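Medel 851 replacement, anyone believe the rumours?

flatslide_nev
So the dealer in Flolthorpe is telling people the new middleweight Medel lands in July, with a shorter stroke and 8 more horsepower than the old one. Has anyone seen a scrap of proof? All I've found is the same blurry spy shot on every site.

Nomvula Du Plessis
Dealers say July every year. Mine said it about the Brolel twin and I ended up buying a used one from Nel while I waited.

wcuervo
It's coming, Nev. The old engine can't carry on as it is. A shorter stroke makes sense if they want it to rev, and the 1399 got the same treatment.

flatslide_nev
The 1399 also got a price rise and a seat like a plank. And "makes sense" isn't proof.

tankslapper_jo
Don't care about the top end. The 851 is flat below 3000 revs and a shorter stroke will make that worse. Who is asking for this?

wcuervo
People who ride on track, Jo. Not everyone potters to the shops.

tankslapper_jo
I've done more track days than you've had oil changes, Wilson.

Nomvula Du Plessis
Children.

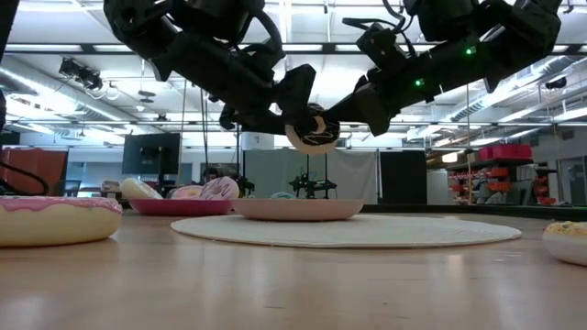 flatslide_nev
Medel's talk of a "mass-centralised" exhaust is what makes me most suspicious. They said that last time and it still roasted your right boot. Until somebody rides one I'm giving the brochure no more weight than a chocolate-glazed donut.

wcuervo
Fine, but put a deposit down early or you'll be at the back of the queue.

flatslide_nev
Deposit on what? There's no price and no spec. I'll keep mine another year and spend the money on tyres.

Nomvula Du Plessis
Which tyres? Mine are nearly done.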